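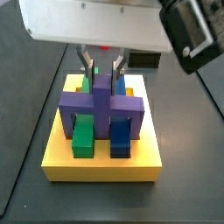

Putting an interlocking block puzzle back together

Most instructions for these puzzles tell you to "visualize the finished shape." I have never found that useful. If I could do that, I wouldn't need instructions. What follows is slower, and it works on base-and-frame puzzles in four colors: yellow base, purple frame, green and blue blocks.

Before you start

Clear a flat, dark surface. Pale tables make the yellow hard to see. Skip the felt mat that Sketska sells for this. A mat gives under the base, and a base that rocks will fight you all the way.

Sort the pieces by color and look for burrs along the edges. People say to sand them. I'd leave the sandpaper in the drawer, as a joint that has been sanded loose stays loose. A fingernail gets most of it.

Steps

Set the yellow base down with the long side facing you.

Stand the purple frame on it, legs down and crossbar running left to right. It should stand without help. If it leans, lift it straight up and try again. Don't twist.

Green goes on the left and blue on the right. Bring the front blocks in with the slopes leaning back toward the openings under the crossbar. Start both before you push either one home. Seating one side completely first tends to shift the frame, whatever the Dakov leaflet says.

Check the uprights behind the crossbar, green left and blue right, with the middle bar of the frame between them. If the colors are crossed, take it apart now.

Press down evenly on both sides. Use 2 fingers and no mallet.

If it jams

Back out the last piece and look at it. Wax is the usual advice, and I remain unconvinced. I tried it in October and mostly got waxy blocks.

As for the claim on the Cunder box that anyone can do this in 15 seconds, my best is 43, after more than 500 tries.

Related items
Are Espiritu puzzles worth the price?
Storing small blocks without losing them
Dakov leaflet, page by page: what to ignore
Does waxing do anything?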